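Bukico counter set: README and shopping notes

Last touched July 28, 2019 by Ilaria. If you only want the data, skip to "What's in the folder." If you're trying to work out what a setup like ours costs before you ask someone for money, start at the top, because that's what I wish I'd had in March.

Why there's a budget in a README

Every time I share this set, the first email back asks what we bought and what we'd buy again. Fair enough! I spent more evenings on the spreadsheet than on the recording scripts, so I may as well put it where people will find it.

The arm and gripper came out of the lab's main equipment line and I had no say in the price, so they aren't in my numbers. Everything below is the stuff around them -- the counter, the props, the lighting, the spares. My first request was for 200 dollars, which was cute. The one that got signed was for 499, and Bram Geerts (who approves these things) made me split it into "needed on day one" and "can wait." Do this even if your Bram doesn't ask. I found out that half my list could wait.

What went on the counter

I wanted the kitchen to be a bit crowded, the way kitchens are. A bare bench with one mug on it is cheap to set up, but then your policy meets an actual counter and falls apart. So we planned for big appliances that mostly stay put, smaller things that get moved, and some clutter along the back.

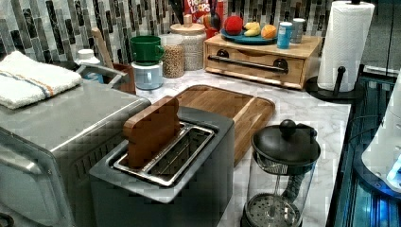

Counter layout with the toast task set up: wooden toy bread in the rear slot, toy fruit on the blue plate.

Toy food was the best money we spent, by a mile. It doesn't rot, it doesn't leave crumbs in the toaster, and a wooden slice of bread is the same shape in every episode. Buy spares in the same order if you can. I didn't, and the shop had changed its fruit by the time I went back.

Appliances: get them secondhand. The recordings never need a toaster to toast anything, so a dead one is fine. Just check that the slots are wide enough for your toy bread before you pay (bring a slice with you, ignore the looks).

Glass is where I'd budget more. French presses and jars are a pain for depth sensing, and that's why we wanted them, but you need to plan for breakage. I'd put three spare carafes on the list from day one and keep them in a closed box well away from the arm.

Small stuff adds up too: towels, mugs, paper towels, cans. Concetta Sorrentino raided her own cupboards for some of ours. Lovely of her, but please write down what's on loan, or you'll be promising people their mugs back for months.

Stuff I forgot to budget for

Shelf space for props between sessions. Replacement gripper pads. Shipping on anything heavy. A second set of lights, which Timo Hinrichs had asked for from the start and I cut to make the total look nicer. Sorry, Timo.

What's in the folder

episodes/ has the recordings, one subfolder per task
props.csv lists each object, where we got it, and what we paid
layouts/ has 9 counter layouts, with a reference photo for each
budget.csv is the full sheet, including the items that got cut

Prices are what we paid, in dollars, with no tax. Blank means it was a gift or a loan.

Known gaps

No liquids, no real food, and the back wall never changes, so don't expect much if your kitchen has plain paint. Tullio Valentini is pricing a set of swappable wall panels for the next round. If you've bought something like that and have a receipt to share, open an issue -- I'd love to see it.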